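Chapter 6
When the Arm Is Right and the Cable Is Wrong

Most books on robot faults begin with software, because most people who write books on robot faults like software. We shall begin with a cable. The cell at Brinerholm ran a bin-picking job for two years of perfectly respectable service, and the fault that finally stopped it was found by a person with a torch, lying on the floor and saying words that did not make it into the report.

The job was called Pelow. The arm reached into a metal bin, took hold of whatever the planner had chosen, lifted it out and put it down elsewhere. On the 1,301st pick of a long run the gripper opened in mid-air. The part fell, the controller recorded a successful placement, and the arm went back for another. It did this 30 times before the run was stopped. The log for that afternoon is a cheerful document and shows a success rate that the cell has never matched before or since.

Suspicion fell first on the gripper, which was replaced. It then fell on the planner, known as Mai, which was rolled back to the April version. Neither step did any harm, and the second brought back a bug that everyone had rather missed. The gripper went on opening when it pleased.

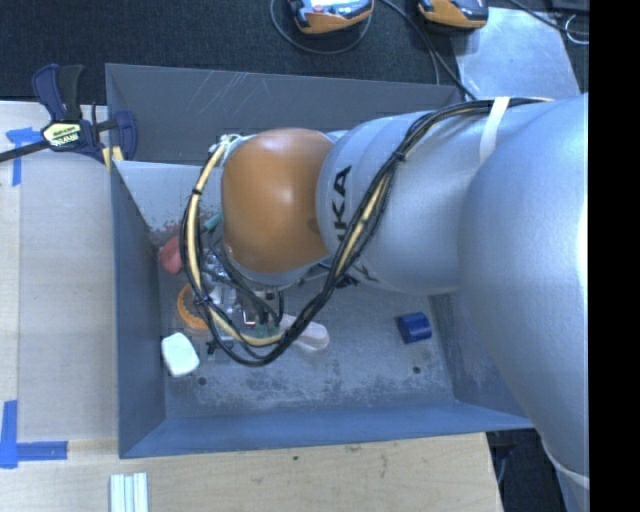

A cable that runs along the outside of an arm has to be long enough for the worst pose the arm will ever take up. In every other pose it is too long. The spare length must go somewhere, and where it goes is usually decided by whoever had the cable ties. Pull it tight and the wrist will tug at its own connectors on each turn. Leave it slack and the loop will sooner or later meet the wall of the bin, or a part, or the gripper it is meant to be serving.

At Brinerholm the loop had been tied for a different job, in which the wrist never turned past 67 degrees. Pelow asked for a good deal more. At the far end of the turn one signal wire was bent sharply enough to lose contact, for less time than it takes to blink, and the gripper treated the silence as an order to let go. Once the wrist turned back, the wire was sound again and passed every test put to it. Tests were, naturally, done with the arm parked.

Two questions will follow us through this chapter. The first is what a gripper should do when it hears nothing at all. Opening is a poor answer above a foot, and staying shut is a poor answer around a finger, so the choice deserves more thought than a default setting. The second is how a controller can claim to have placed a part it no longer holds. We take the second question first, using the wiring of the Pisa test cell, which is simpler and has been broken more often.

6.1 What the controller thinks it knows

A controller knows what its inputs tell it. In the Pisa cell there was one input for "gripper open" and none for "part present", and so a dropped part and a placed part looked exactly alike.

Brinerholm Course Texts | Text last revised Sep 19, 2021 | Corrections to the course office | Back to top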